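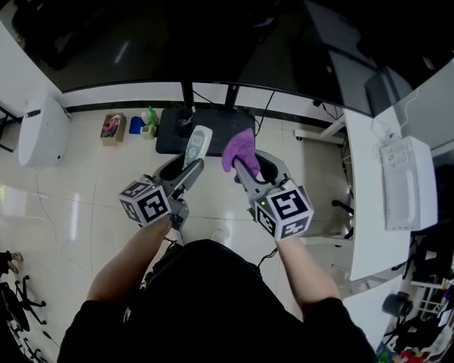 Selamawit Abera wrote in to ask me why a robot can't just watch a video and learn to tidy up, the way her little brother learned to do cartwheels. Good question, Selamawit! I've been chewing on it all through breakfast.

So let's start with you. When you watch somebody pick up a sock, you already know a ton of stuff. You know socks are squishy. You know how hard to squeeze. You've had hands your whole life, and you've been practicing with them ever since you were a baby grabbing noses. A robot hasn't had any of that. If it watches a video of a hand, it sees shapes moving around, but it can't feel how hard the fingers were pressing, and it doesn't have five fingers anyway. It usually has two.

That's why I love hand-held grippers so much. A gripper is a robot hand, and the hand-held kind has a handle so a person can carry it around. You hold one in each hand and do the job with the gripper's fingers in place of your own. I might pinch a remote control with the left one and a crumpled cloth with the right one. Now the robot gets a lesson from somebody who was using hands shaped a lot like its own!

Did you spot the white cubes with the black square patterns? Those are markers. They look a bit like puzzle pieces, and each pattern is different from the others so a camera can tell them apart. When a camera sees a pattern, a computer can figure out where the cube is and which way it's tilted. And if you know where the cube is, you know where the gripper is too, because the two are stuck together. (Try this at home: tape a paper square to a wooden spoon, wave it around slowly, and ask a friend to tell you which way the spoon is pointing just by looking at the square.)

There's another way to teach, and that's by remote control. The robot stands in one place, and the teacher moves its arms from somewhere else, sort of like playing a video game. My friend Cristian Mamani teaches a robot called Trododero that way. He's much more patient than I am. The first time I had a turn, I tried to put a cup on a shelf and put it on the floor. Well, next to the floor mat. I was aiming for the shelf, I promise.

One lesson isn't enough, either. For our cloth job, we recorded 234 tries, and each one took about 30 seconds. Why so many? Well, a cloth never lands in the same shape twice! Sometimes it's a lump, sometimes it's a long floppy snake, and once mine looked exactly like a cabbage. If the robot had only ever seen the cabbage, it would be pretty confused by the snake.

We keep the messy tries in a separate pile, by the way. Say I drop the cloth and then pick it up again. That can be a really useful lesson, since robots drop things too and somebody has to show them what to do next.

Kidus Wako wants to know if your arms get tired. Yes! Mine feel like noodles by lunchtime, so I take lots of breaks and shake them out, and I eat a banana.

Next time I'll tell you what happened when we let Trododero try the cloth by itself. Bring your questions, and if you made the spoon thing, send me a drawing of it.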